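Date: 9 June 2019
By Abundio Arellano

Unit 5 handout: How a bill becomes a law, and what happens to it afterward

Read this before the seminar. The lecture covered the first half quickly and the second half hardly at all, so the notes are longer there. Bring a copy of the Lehner reader.

1. Where bills come from

In a parliamentary system most bills that pass are government bills. A ministry drafts them, the cabinet approves them, and a minister introduces them in one of the two houses. Members who are not ministers can introduce bills of their own. Few of these pass, but they can put a subject on the agenda, and governments sometimes take over the idea in a later session.

Before drafting starts there is usually a policy paper. This may come from the party manifesto, a court ruling, a report by an outside body, or pressure from state governments. For the essay you will need to say which of these applies to your chosen bill. Do not write "public demand" and leave it there. Say who was asking, and through what channel.

2. The stages

First reading. The bill is introduced and its title is read. There is normally no debate.

Committee. The bill may be sent to a committee of members from several parties. The committee takes written evidence, calls witnesses and reports back. It can propose changes but cannot make them binding. Referral is optional in many systems, and the share of bills referred is one of the figures people use to argue about the health of a legislature.

Second reading. The house debates the general principle, then goes through the text clause by clause. Amendments are moved and voted on here.

Third reading. A short debate and a vote on the bill as a whole.

The other house then repeats the process. If the two disagree, there is either a joint sitting or an exchange of messages until one side gives way. Money bills are different: the upper house can delay or comment but cannot block.

Last comes assent by the head of state. Check whether assent can be withheld or the bill returned, and whether there is a time limit. Students lose marks on this every year.

3. Why the party matters as much as the house

A whip tells members how to vote. In some countries a member who defies the whip can lose the seat altogether. This changes what a debate is for. If the result is known in advance, speeches are made for the record, for the press and for voters at home.

Coalitions make it harder. A small partner with 14 seats can matter more than an opposition party with many times that number, if the government needs those 14 to survive. The Lehner reader has a worked case using a 545-seat house, where 273 is the smallest majority and the coalition stands at 274. Work through the table and note which partners can bring the government down alone.

4. After assent

An act does not always take effect on the day it is signed. Look for the commencement clause. It may name a date, or it may say that the act comes into force when the government gives notice. Some acts have waited years for that notice, and different sections can start at different times.

The act also leaves a good deal to be filled in. Rules and orders made under it fix the forms, fees, deadlines, standards and inspection duties. These are called delegated or subordinate legislation. They are laid before the house, but few members read them.

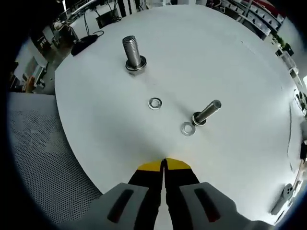 Bolts and washers.

Take a law on product standards. The act may run to a few pages and say only that goods in a listed class must meet "the prescribed standard." The list and the standard are both in the rules. A small hardware maker will never be troubled by the act itself but will care a great deal about the schedule at the back of the rules, and about who can amend it.

5. The center and the states

Where power is divided, the national house may pass a law that the states have to carry out. Three questions to ask of any such law:

Who pays? Look for the cost-sharing ratio and see if it is in the act or left to the rules.
Who hires the staff?
Who gets the blame if it fails?

The last one is political and will not be in the text. In the class case study, the two districts of Gedel and Datar worked under the same act with the same grant. Gedel had 3,131 households on its first list of eligible families and published it by ward. Datar published nothing until September, and the opposition there made the missing list its main issue in the local election. The ruling party's members had been told to campaign on the law and had no names to show anyone.

6. Terms to know

Ordinance – a temporary law made by the executive when the house is not sitting.
Quorum – the smallest number of members who must be present.
Prorogation – the end of a session, without dissolving the house.
Lapse – what happens to a pending bill when the house is dissolved. The rule differs for bills pending in the upper house.
Sunset clause – a section that ends the act on a set date unless it is renewed.

7. Seminar task

Pick one act passed in the last 20 years. Find the commencement clause and one set of rules made under it. Write a page on what the rules decide that the act does not. Newspaper reports are fine for background, but the page must quote the act and the rules directly, with section numbers. The Pivex database in the library has both – search by year, as the title search misses older acts.

Reading: Lehner reader, chapters on committees and on delegated legislation. The chapter on ordinances is optional for now and will be needed for Unit 6.

Last updated: 9 June edition, section 5 revised

Contact the course office | Copyright Abundio Arellano | Back to top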